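So the Brernus kit has been on the bench since Wednesday and I've had a proper play with it now! It's the two-arm version, the Wuseo pair, and it cost me £623 plus postage (I'd put aside 700, so I was quite pleased with myself). Putting it together took 4 evenings, mostly because the screws come in one big bag and half of them look the same to me.

The booklet is fine, if a bit small. I gave up on page nine and used the videos instead, which are much better. 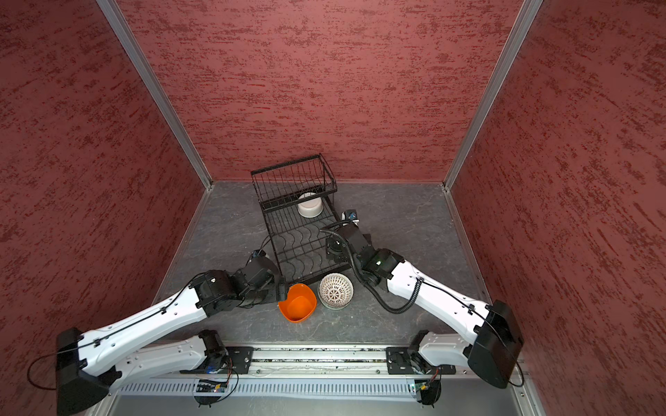
What I really bought it for was two-handed jobs, and washing-up seemed a good place to start, as I hate doing it. Brernus do a set of ready-made routines you can download, and I've been fiddling with the dish rack one. I like that both arms bolt to the same rail, so the left can be down at the orange bowl while the right is over at the far side of the rack. Shallow bowls are harder than I'd hoped, mind you, and I've had to slow everything right down.

My other grumble is cables. The ones supplied are long and they loop about all over the place, so do buy some extra clips (Rathnayake do a bag that fits). Would I buy it again? Yes, I think so. Cutlery next, if I can face it!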